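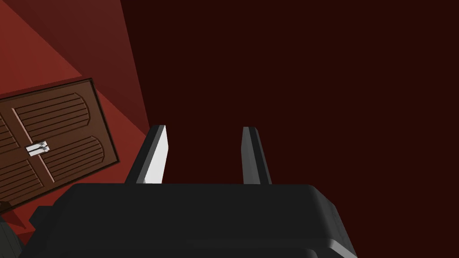 Why does our club practice in simulation first, when there is a real arm in the next building?

The real arm is shared by all the clubs at Lindorness, and in simulation each of us can fail 300 times in an evening and still go home in a good mood.

I joined the robotics club last fall, and since September I have been in the group which works on doors. The task has a simple name, "open the door", and when I read it on the list I thought we would finish in two weeks. I come from mechanical drawing and I did not know how much a door asks from a robot. The gripper must come to the handle at a good angle, close on it, turn it or pull it, and then move along a curve which belongs to the door. If the robot pulls in a straight line, it is fighting with the hinges.

Our simulator setup is called Sarano. An older student group wrote it, and we received it with very few comments in the code. The room is plain: red walls, a brown paneled door, a small silver handle. I like it plain. When I look from close behind the gripper, I see the two fingers standing open and the door leaning to the side, and I must remember that the door is straight and my view is the one which is turned. In the first month I made many mistakes with this. I corrected the rotation in the wrong direction, then corrected my correction.

I will write down what I changed this summer, also for myself, as my notebook is a mess.

First, the approach. I used to send the gripper directly to the handle. Now I give it a point some distance before the handle, and it has to arrive there with the correct rotation before it is allowed to go closer. This one change helped more than all my work with the controller.

Second, the starting positions. I had only 3 of them, and my program learned them like a poem, by heart. When another member started the arm from a different place, it went calmly to the wall and stayed there. Now the start is random inside a box, and the results look worse but I trust them more.

Third, the light. The walls become almost black on one side when the light comes from a low angle, and our vision part did not like this. I wanted to make everything bright. The others said no – the real room also has a dark corner – and they were right.

My last long run had 2,000 attempts. I did not yet read all the logs, so I will not give a success rate which I must take back later. I can say that most failures I looked at happen after the grasp, when the door begins to move and the fingers slide on the handle. I suspect my friction value. It was copied from an old project, Jostanik, where the objects were small boxes.

The next club meeting is on 30th August, a Friday, and I have to show my part in front of the drawer group. They are further than us. Before that I want to try a slower pull and measure the force on the fingers at every step. If somebody who reads this has good friction numbers for a metal handle, please write them in the comments, with the units.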